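1 Aug 2026

Bar measures, continued. I meant to write this up back in July, when the jiggers came in from Hulley, but the bench was buried in other people's boxes and it seemed wrong to start with half the glassware still wrapped. Anyway, the bench is clear now, the brown paper is down (the big sheet, which covers nearly everything and saves so much wiping), and I've had a lovely slow afternoon with it.

The question is the same one we had with the Pullus set: how much do you lose when you pour from a double-ended jigger into a wine glass, and does it matter which end you use? I weighed everything before and after, 17 pours from each end, plain water, nothing fancy. The 700 ml bottle got me most of the way through the first set before I had to stop and refill it. 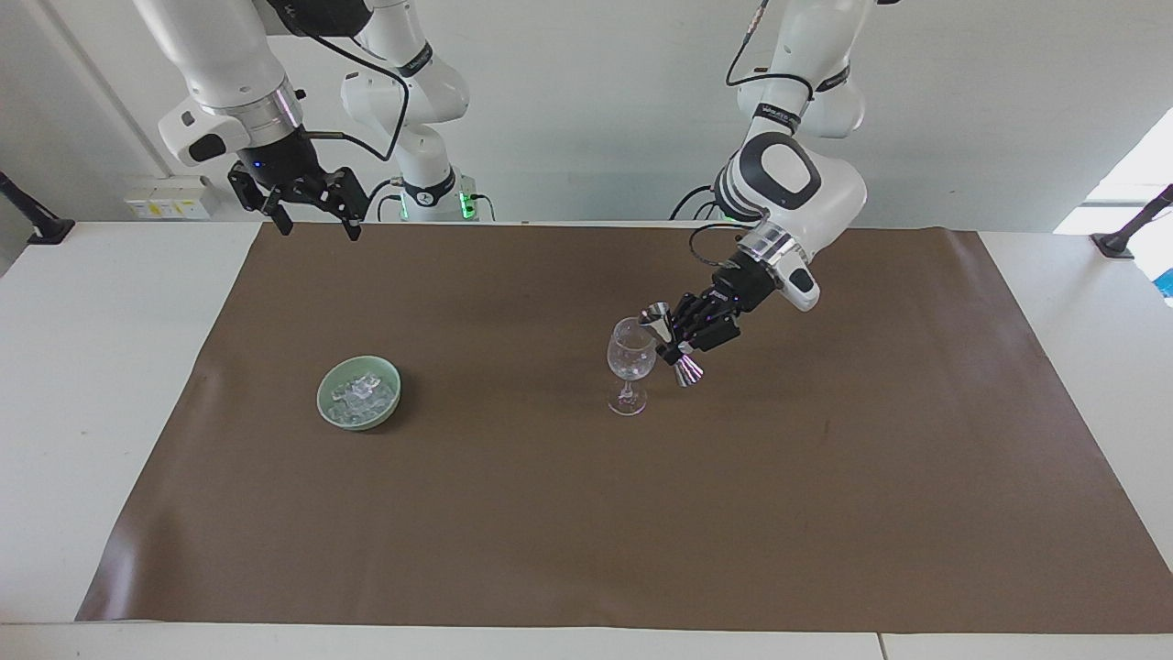
The wide end is the troublemaker, as I suspected. It likes to dribble down its own side if you tip it too gently, and then the drips run onto the lower cup and from there onto the paper, where they leave those sad dark spots. A quicker tip, with the lip held close over the rim of the glass, was much kinder. The narrow end hardly lost anything whichever way I went at it, bless it.

I also tried the tall Ionescu glass, which has a narrower mouth, and made a proper mess. I'd leave that one until we've settled on the tipping speed. The numbers are in the Grunberg folder, page 70, in pencil, so please don't lean your sleeve on them!

One thing to check: the scale read 555 g twice in a row for two different fills, and I don't quite believe it. I'll put the check weight on it before the next round. If anyone is at the bench before me, please dry the jiggers standing on the cloth, wide end down, and start a fresh sheet of paper. There's plenty left on the roll.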